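**Bretley Custody Visiting Scheme: new visitors wanted for September**

We're looking for people to turn up unannounced at Bretley police station, at any hour, and ask those in the cells whether they've been fed. It is unpaid. The biscuits are also yours to supply.

Custody visitors go in pairs. You'll check the cells, speak to anyone detained who is willing to talk, and write up what you found on a form designed by someone who has never held a pen. Last year our visitors made 116 visits and saw 400 people. The blanket shortage got fixed. The clock in the corridor did not.

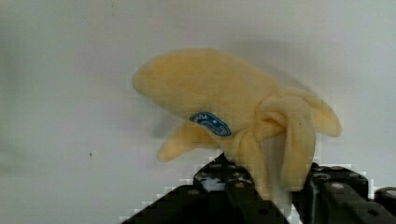 **Will I be told what people have been arrested for?**

You won't be told, and you mustn't ask. Visitors look at how someone is being held, and the case itself is left to the police and the courts.

You must be over 18, live or work within reach of Bretley, and pass vetting, which takes 41 days when it goes well. Serving officers and magistrates can't apply. Training is one Saturday at Vistar House, with lunch of a sort. We pay mileage.

Apply in writing to Jasper Verstraete, Scheme Organiser, Vistar House, Bretley. Tell us why you're interested, in 60 words or so he can read it on the bus.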